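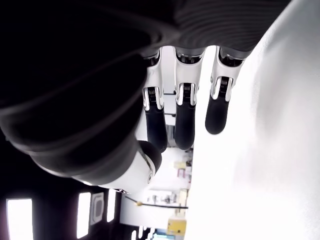
Figure 1. Three fingers pointing down, each with a black fingertip.

Handout 7: Touch words and texture in product writing
Course: Writing for Shops and Catalogs
Teacher: Loubna Metwally
December 4, 2021

Please read this before class and bring your draft for the Denden catalog.

1. Why touch words are difficult
A customer who reads a catalog cannot put a hand on the product. The writer must give the feeling of it with words. English has many such words, but they are not equal. "Soft" is the most used and it tells very little. A towel is soft, a peach is soft, and butter is also soft. When you write "soft", ask yourself which kind you mean.

2. Three groups
Surface: smooth, rough, shaggy, ribbed, glossy, matte.
Pressure: firm, springy, spongy, stiff.
Weight and fall: light, heavy, floppy, crisp.
Some words belong to two groups. "Crisp" can be said of a cotton shirt and also of a cracker, and the reader decides by the noun.

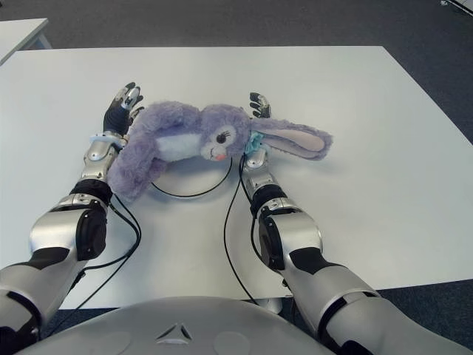 Figure 2. Long, shaggy fur on the body, a smoother head, a floppy ear.

3. Order of words
In English we usually put opinion first, then size, then texture, then color, then material. We write "a lovely long shaggy purple coat". We do not write "a purple shaggy long lovely coat". Two adjectives before the noun are enough for a catalog. Put the others in the next sentence.

4. Example from last year
Senan Mulcahy wrote this for a Mandau blanket: "Very soft and nice blanket, very good quality." After the second correction he had: "A thick wool blanket with a brushed surface. It is heavy enough to stay in place on the bed." The second text has no "very" in it, and I ask you to try the same.

5. Common mistakes
"Furry" and "fuzzy" are often mixed. Furry means covered with fur. Fuzzy is for short, light fibers, such as on a tennis ball. "Silky" does not mean made of silk, so be careful with it near the material line.

Homework
Write 2 texts for products you have at home, one hard and one soft. Do not use the word "soft". Mabli Dafis will collect them in room 386.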